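Squad Depth and Late Goals: What I Learned From One Season of Irkport
Student project report, sports studies, second term
October 10, 2026

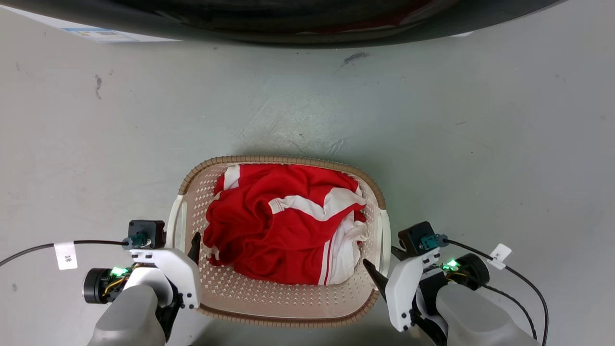 My original plan was to write about penalty shootouts, but there just aren't enough of them in one club's season to say anything. So I switched to substitutions, which I argue about with my dad every weekend anyway! The question I settled on was pretty simple: does a soccer team that uses its bench early give up fewer goals late in the game?

I picked Irkport because the club posts full match reports, with the minute of every sub and every goal, going back years. I used 49 games, league and cup together, and left out the August friendlies (in those the coach swaps the whole team at halftime and it would have wrecked everything). For each game I wrote down when the first change was made, who was winning at that point, and what happened in the last 25 minutes. It all went into one big spreadsheet – two columns of which I had to type twice after I sorted them wrong.

My supervisor, Svetozár Tichý, told me to define "early" before looking at any results. I went with anything before the hour mark. Injury subs were a headache. Trnka, the left back, came off hurt before halftime in 3 games, and I went back and forth on those for a week before leaving them out. I still think you could make a case for keeping them in.

So, results. Irkport did let in fewer late goals when the first sub came early, but the gap was small, and most of it came from home games. Away from home I couldn't see any difference at all. The two games against Nonville were really messy, with goals all over the place, and taking them out shrinks the gap even more. I was a little disappointed, because I'd been so sure!

The big problem is that coaches don't make subs at random. A team that's losing changes things sooner, and then it takes more risks and leaves space at the back. I tried splitting the games by score, but some of the groups got tiny. Home crowds were usually under 2,000, so I doubt noise explains the home result, though I didn't test that.

If I did this again I'd add Lutetti, who play in the same league and have a much deeper bench, and I'd record which positions were changed. Swapping a tired striker for a fresh one is a different thing from bringing on a third center back – my spreadsheet treats them exactly the same. The full table is in the appendix, along with the list of games I left out.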